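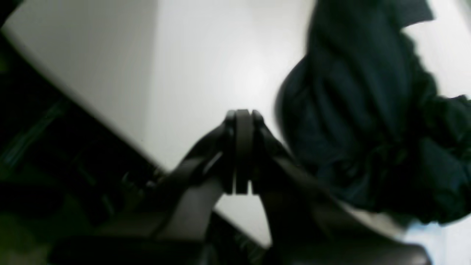 The cost-per-wear sum and why I've stopped believing it

Sun 18 August

Every few months somebody sends me an article explaining that an expensive T-shirt is cheaper than a cheap one. The latest came from my friend Hipólito, who had just paid £85 for a plain one from Uremham and I think wanted company. The article had a chart in it. You divide the price by the number of times you'll wear the thing, and if you do this with enough confidence, £85 comes out at a few pence a go and you feel you have saved money.

I got the calculator out, because I'm like that. The chart said the Uremham shirt was good for 1,598 wears. I would love to know who wore it 1,598 times. Once a week, that's more than thirty years, and Uremham only opened its shop in Womthorpe in the spring before last. So either they have a machine for it, or a very patient member of staff, or somebody made up a number and left off the last two digits of rounding so it would look measured.

The other side of the chart was a £4 supermarket T-shirt, which was given a life of a dozen wears. I have a £4 supermarket T-shirt. I bought it for painting a ceiling in a flat I moved out of long ago. I wore it to bed last night.

My complaint is with the sum itself. The price is a fact and the number of wears is a hope, and if you divide a fact by a hope you get a hope. It also takes for granted that clothes die of being worn. Mine mostly don't. They die of bike chains, curry, moths and my own waistline. I once lost a very good jumper on a train after owning it for one weekend, and no amount of long-staple anything would have helped.
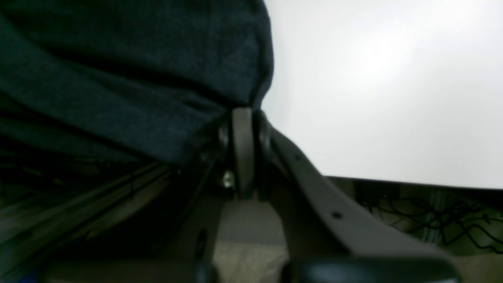

What the label promises

Then there's the washing. The Uremham label says cold wash only, inside out, dry flat, do not tumble. I've no quarrel with any of that, except that a shirt which has to be treated like a sick relative ought not to get credit for being tough. Put my £4 one through the same gentle routine and I suspect it would outlive me too. It gets done at 60 with the towels.

Hipólito also swears by Orkeck, a liquid for dark clothes that is meant to "lock in" black. I used a whole bottle. I also kept one black T-shirt back and washed it in the ordinary stuff, so that I'd have something to compare. By October both had gone the colour of an old blackboard, and when I mixed up the pile I couldn't tell you which was which. This was one man with two shirts and I wouldn't hang anyone on it. Still, it's one more comparison than I could find on the bottle.

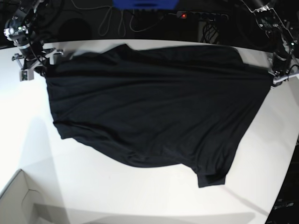
Black T-shirt, short sleeves, held up over a white table.

A reader, Hafþór Eskildsen, wrote in after my post on boots to say I was being unfair, and that decent cloth feels different and hangs better for years. He may well be right. He used to buy fabric for a living and I used to buy sandwiches near a place that sold it. But "feels nicer" is a perfectly good reason to spend money, and I wish people would say it. If you like the heavy cotton and you've got £85 spare, buy the shirt and enjoy it. What I can't stand is being told it's a saving. You'd have to wear out twenty-one of the cheap ones first, and I don't think I've worn out twenty-one of anything.
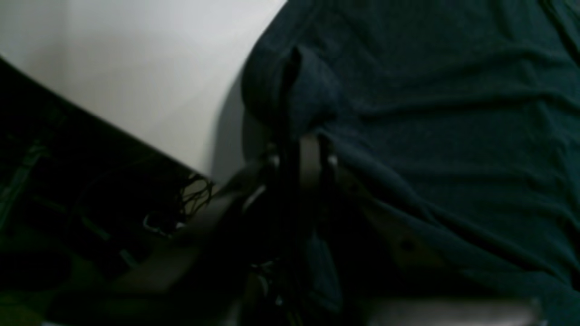

Dark cloth, well creased.

There is an app for all this now, of course. It's called Âu and it wants you to log each item every time you put it on, and at the end of the month it tells you which of your clothes are "earning". I lasted nine days. My best performer was a pair of socks. It then suggested I get rid of my only suit, which has been to two funerals and a christening and will, I expect, be needed again without much warning.

The part of the argument I do accept is that owning fewer things is easier. I've got less in the drawer than I had last year and I can find what I'm after in the dark. That cost me nothing, though, and I notice it doesn't come with a chart.

Hipólito says his shirt has started to go slightly at the hem. He has emailed Uremham and they've asked him for a photo and the receipt. I'll add a note under this post when they answer.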